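Household chore automation

Household chore automation is the use of machines for tasks such as sorting food, folding clothes and clearing tables. As of 2025-06-09, most of these tasks are still done by hand.

Putting vegetables into bins is a common test. The shape of each piece is different, and a smooth skin can slip between stiff fingers. In the Cosdale trial, the Tosto arm made 595 attempts with 12 kinds of produce. It did well with firm pieces and less well when two of them touched.
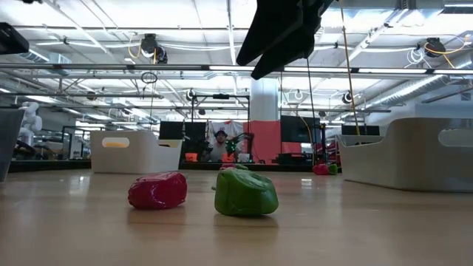

Speed remains a second problem, and the Markimdale group plans to repeat the trial in September.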